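Jan 10, 2014

I slept badly and woke up before the alarm, so I made tea and wrote the shopping list for my mother-in-law. She comes in four days and I want to have fruit in the house for her, because in her home there is always fruit and here there is usually one old banana.

Fongchan went with me to the market in Petchrat. She walks fast and she knows which sellers give a good price. I paid 436 for everything, and she told me it was too much for the apples. Maybe she is right. In August I bought apples from the same woman and they were cheaper, but that was August.

Afterwards I thought a long time about the basket. I have the white plastic one with the handle, and I have the nice bowl from Anong, but the bowl is heavy and I am afraid to break it. I decided for the plastic one. The air can go through the little slots and the fruit stays good longer, my father always said this.

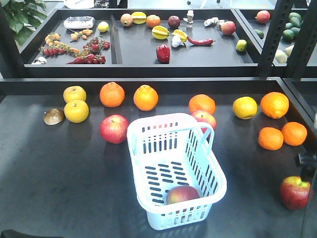 Oranges and apples all over the table, and one apple in the basket.

I like how the oranges look on a dark table. At home we had a light one and I never noticed the color so much.

I still don't know if the oranges should go under or on top. Apples get brown spots when something heavy is on them, so I think oranges under. Randi says apples and oranges should not be together at all, but she keeps tomatoes in the fridge, so I don't listen very much.

In the evening Bilal called about the train. I must write him back tomorrow. Also buy rice and soap.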